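Flonska Supper Room: Your Questions Answered
5 min read

We get a lot of the same questions by phone and by email, and we love hearing from you, but the phone tends to ring right when the soup is going out. So we sat down one slow afternoon in June and wrote out the answers as fully as we could. If yours is missing, call us after two o'clock, when somebody will have a free hand and probably a cup of coffee in the other.

Do I need a reservation?

For dinner, yes please. We seat 30 people, and that includes the little two-top by the coat rack that some of our regulars fight over. Lunch is first come, first served, and if you turn up before noon you'll almost always walk straight in. After that it gets lively, and you may find yourself at the bar with a bowl of pickles for a bit (no charge for the pickles!).

What kind of food do you serve?

Polish home cooking, mostly, with a few dishes that wandered in from elsewhere and stayed. Our cook, Eugeniusz Kubiak, makes the pierogi by hand every morning, potato and farmer cheese all year and mushroom in the colder months. There's a sour rye soup, a pork cutlet that hangs over the side of the plate, braised cabbage, beet salad, and a roast duck with apples that we only make for dinner. The menu is short and we like it that way, though there's usually a special or two on the chalkboard.

Can I order the duck ahead of time?

You can, and we'd be thrilled if you did! It takes hours and we only roast as many as we think we'll sell, so there have been some sad faces at eight in the evening. Call the day before and we'll put your name on one. A whole duck feeds two hungry people or three polite ones, and it comes with red cabbage and potato dumplings. Extra gravy is yours for the asking.

Do you have anything for vegetarians?

Plenty. The potato and cheese pierogi are fried in butter, and we'll leave the bacon off if you tell your server. The potato pancakes, the beet salad and the buckwheat-stuffed cabbage have no meat in them at all. The rye soup is made with sausage stock, so skip that one. Vegans have a smaller choice, I'm afraid, but if you let us know when you book, Eugeniusz will cook something for you and be pleased to have been asked.

What about allergies?

Please tell us before you order, even if you've been here a dozen times and told us every one of them. It's a small kitchen with flour in the air from early morning on, so we can't promise that anything is completely free of gluten. Nuts are only used in the desserts, and those are prepared at a separate counter, but it's the same room.

Do you host birthdays and family parties?

We do, and they're some of our favorite evenings. The back room, which we call the Ivel Room after the street we started out on, can be yours for the night if you order from the party menu. That's a big platter of cold cuts and herring to start, two hot dishes for everyone to share, and dessert. You're welcome to bring your own cake. We'll find the candles and a decent knife, and yes, we will sing.

Where do I park?

There's a free lot behind the building, off Cloltomness Lane, and the back door is open whenever we are. If the lot is full, try the street in front of the Borkowska bakery, where the meters switch off at six. The walk is short and smells wonderful.

Are children welcome?

Very much so. We have high chairs, half portions of nearly everything, and plain buttered noodles for anyone who has looked at the beets and made up their mind. The early evening is the easiest time with small ones, as the room gets loud later on.

Can I get takeout?

All of the lunch menu, and most of the dinner menu too. The pancakes don't travel well, so eat those here if you possibly can. Frozen pierogi are sold by the bag from the freezer near the register, and the cooking instructions are on the label.

Related
Our party menu, explained
How to cook frozen pierogi at home
Getting to us from Cloltomness Lane
A morning in the kitchen with Eugeniusz

336 shares | 30 comments

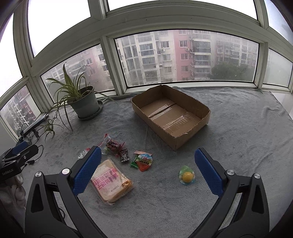
One more thing about those frozen pierogi: don't thaw them first. Drop them into the boiling water straight from the bag, give the pot one gentle stir, and let them bob on top for a couple of minutes before you lift them out.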